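Bench Technicians Wanted: Workstation Refurbishing at Zitham

Zitham takes in retired office workstations and gets them ready for a second life in schools, small studios and home offices. Last year our workshop on the ground floor of the Medeiros Building sent 203 machines back out the door, and we'd love to beat that number. We have 4 openings on the bench team, starting in August, and we're excited to meet people who like taking computers apart and, even more, putting them back together properly!

What the work is like

You'll spend most of your day with a case open in front of you. Machines come in on carts, get a ticket, and go to whichever bench is free. From there it's yours until it passes or gets pulled for parts. You clean it, check the board, look over the CPU socket and the memory slots, fit matching memory, replace the coin cell if it tests low, and run the overnight checks.

A lot of our stock is workstation boards with labeled memory slots, and you'll get very good at reading the tiny white print between them (DIMM1_CPU1, DIMM2_CPU1 and so on). Populating order matters on these, and so does being patient with the latches.
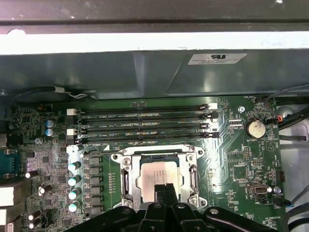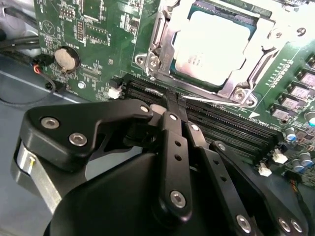
Who we're looking for

You don't need a degree or a certificate. Some of our best people learned on a family desktop with the side panel off. What we do need:

Steady hands and good close-up vision (glasses and magnifiers are fine, half of us use both)
Some experience opening up desktop computers, paid or not
Comfort with static precautions, or a willingness to pick up the habit fast
Clear handwriting or typing, as every ticket gets read by the next person
Able to lift a full tower case onto a bench, with help for the heavy ones

Nice to have: experience with workstation or server boards, basic soldering, or time spent with Zever, the ticket system we use. We'll teach you Zever in an afternoon if it's new to you.

Hours and pay

Shifts run 8:30 a.m. to 4 p.m. with a paid lunch break. You can work 4 or 5 days a week, your choice, and you can switch between the two with a month's notice. Pay depends on experience and we'll put the rate in writing before your trial shift. The trial shift is paid too.

You'll get your own bench, a driver set, a wrist strap and a good lamp. Parts trays are shared, so please put the screws back where they came from. There's parking behind the building and a bike rack by the loading door.

Your first weeks

Itsuki Sakai runs the bench and will sit with you while you work through your first few machines. Ask him anything about sockets, he truly loves the subject. After that you'll pair up with another technician until you're both happy for you to sign off tickets on your own. Larger batches from Cetent, our main pickup partner, usually arrive toward the end of the month, and those are lively days with everybody on the floor.

How to apply

Send us a short note telling us about a computer you fixed, or one you tried to fix and couldn't. A resume is welcome but optional. Drop it at the front desk or use the contact form on this site and choose "Bench jobs" from the menu. Itsuki reads every note himself and will write back either way.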